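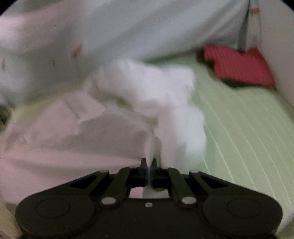 *Fluff.*

I finally got my feather pillow habit under control this January, and by under control I mean I stopped buying pillows and started fixing the ones we have. It started on the train back from Dresten, where the hotel had given me a pillow so flat I ended up folding my sweater under it. I came home, lay down on my own bed, and realized mine was every bit as bad. Ugh.

So I looked at what a new one costs. The one I wanted (Trakumus, the side sleeper model, very pretty box) was 58 dollars, and we have four people's worth of heads in this house. I closed the tab and went to find my seam ripper.

If you've never opened up a pillow, it's easier than you'd think. You pick out maybe a hand's width of stitching along one short side, pull the old stuffing out in clumps, and tease each clump apart with your fingers until it has some air in it again. Do it sitting on the floor, with a big bag next to you. Do not do it with a window open - I was finding bits behind the radiator for a week.
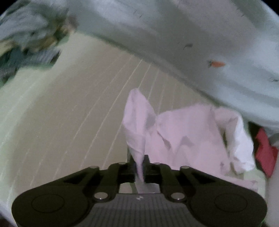

How much filling to put back is the part I kept getting wrong. The first one I overdid so badly that my head slid off it all night, and the second went lumpy in the corners before the week was out. What works for me is doing the corners first with small pieces, then the middle with bigger ones, and stopping a little before it looks full. I think of it as two round lobes with a dip in between, a bit like the black gripper up there with its fat rounded halves, and my neck goes in the dip. My neck is very happy with this arrangement!

For the new filling I bought a bag from Strömberg, which came up to 20 dollars with shipping and has done three pillows so far with plenty left over. I mix it half and half with the old stuff. All new is too bouncy for me, all old goes flat again by Monday.

Closing up is just a ladder stitch, and mine are not pretty, but they go inside a pillowcase so who cares.

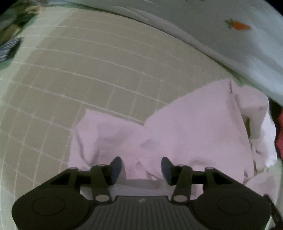
The pillowcases are a whole other thing, of course. I'd been using the same thin ones since we lived in Fitordale, and once the pillows were plump again they didn't fit, so now I'm cutting new ones with an extra 10 centimeters in the width. Envelope back, no zipper. One down, and the second is waiting for me to find my good scissors.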